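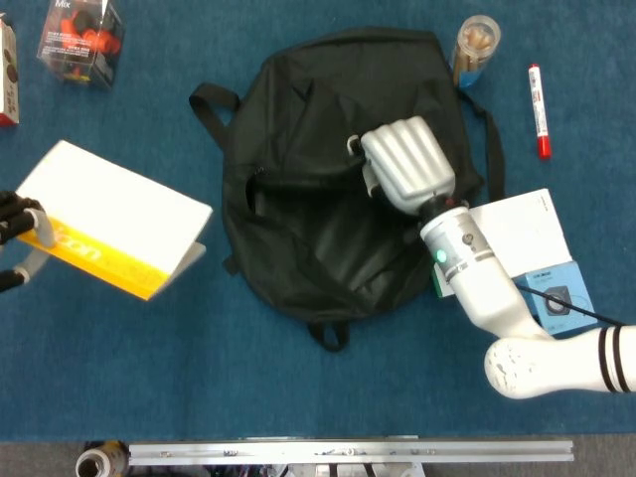

Our project looked at how much kids at Roy Middle School carry to school every day and weather a locker change could cut it down. We picked this because Tharushi's little sister complains about her shoulders all the time, and also because the school took the hall lockers out during the remodel and never put them back. Most of the bags we saw were the plain kind, a black backpack with a strap on each side, a small carry loop and a zippered pocket on the front. No hip belt on nearly all of them. So all the weight goes on the shoulders, and that ended up mattering more than we planned for.

Group: Gayan Selvanayagam, Tharushi Gamage, Rizwan Ekanayake
Turned in Jul 19, 2021
Summer term, Health and Community unit

Question

Do students in Roy carry more than they need, and what is the extra stuff? We started with a bigger question (does it hurt their backs) but our advisor Mizanur Seneviratne said we could not answer that in a summer term, no doctors, no x-rays, no follow up. Fair. So we dropped the back pain part except for one survey question.

Background

Lots of health sites say a bag should stay under a certain part of your body weight. The number changes depending who you read. We decided not to weigh students at all. Parents would have had to sign a separate form and Rizwan thought some kids would skip the whole thing if they saw a scale for people. So only bags got weighed. This means we can't say if any one bag is too heavy for any one kid, keep that in mind for the rest of this.

Sitville, the next town over, kept its lockers. Same bus company, same district textbooks. Good comparison, or we thought so. More on that in Problems.

What we did

Weighed bags at the front doors before first bell. Luggage scale, the hanging kind with a hook. Hook goes through the loop at the top, kid holds nothing, wait for the beep, write it down. Two of us at the door, one writing and one lifting. Gayan did most of the lifting and would like that noted.

After weighing, each student got a half page survey. Questions were:
What is in your bag that you will use today
What is in your bag that you will not use today
How do you get to school
Do your shoulders or back get sore from it (never, sometimes, a lot)
Do you use both straps

We got 492 surveys back from the two schools together. Some were blank on one side because the copier did not do the back. Those we kept for the parts that were filled in.

For a smaller group we also did a bag unpack. Student takes everything out on a table in the library, sorts it in two piles, using today and not using today. Then we weighed the piles seperately. Students did their own sorting, we didn't touch anything. A couple of kids said no thanks and that was fine.

What we found

Textbooks are the big one. No surprise. But not the textbooks for that day. The "not using today" pile was mostly books from other classes, carried because there is nowhere to leave them. Science book was the worst. It is hardcover and the class only opens it a few times a month.

Second was water. Big metal bottles filled at home and then carried home half full. The fountains in Roy were taped off all year and kids got used to bringing everything. The bottle filler by the gym works now but almost no one we talked to knew that.

Third, old paper. Every kid in the unpack group had some. Permission slips from winter, worksheets, flattened granola bars in with them. Doesn't weigh much on its own but it takes up the room, so the heavy things get pushed toward the outside of the bag and hang away from the back.

Both straps: most said yes on the survey. At the door we saw a lot of one strap. Tharushi started keeping a tally but stopped when it rained, so we don't have a real number and won't pretend to.

Soreness: walkers marked "a lot" more than bus riders did. Makes sense, they have it on longer. Kids who get dropped off mostly marked never.

Sitville bags were lighter. The piles looked different too, less in the not using pile. Lockers probably explain some of it.

Problems

Sitville was in the middle of a laptop rollout when we went. Half of the grade had laptops and had turned in thier books. So lighter bags there could be lockers or laptops or both. We didn't find this out until the second visit. Should have called ahead.

Luggage scale gave a different reading when the bag was swinging. We started steadying the bag by hand and waiting. The first morning's weights are probably off and we marked them with a star in the data sheet.

Kids like to show off. A few wanted to have the heaviest bag and one added a friend's gym shoes. Caught that one, maybe not all of them.

Survey question 2 was confusing. People wrote "nothing" and then had 4 old library books in there at the unpack.

Talking to the school

We met with Ryota Ogura from the school office. He said the lockers are in storage and getting them back up is a money question, not ours to solve this summer. He did like the class set idea, where the science room keeps a set of books and the student copy stays home. The science teachers already asked for that once. He said he'd bring it up again in the fall.

What we suggest

Class set for science first, then history. That alone takes out the heaviest thing.
A clean out day each month, homeroom, recycling bin in the door.
Put a sign on the bottle filler. Really, just a sign.
If lockers come back start with the walkers.

If we did it again

More time at Sitville, and go before the laptops. Ask for the bag contents with checkboxes so people don't have to remember. Get a scale that sits flat so you set the bag on it. Also weigh at the end of the day, because we only did mornings and Rizwan thinks bags go home heavier. He might be right, no data.

Who did what

Gayan, weighing and the graphs. Tharushi, surveys, typing them all in, talking to Sitville. Rizwan, unpack tables, the school meeting, most of this write up. Thanks to Mr. Seneviratne for the scale, which we still have and will bring back.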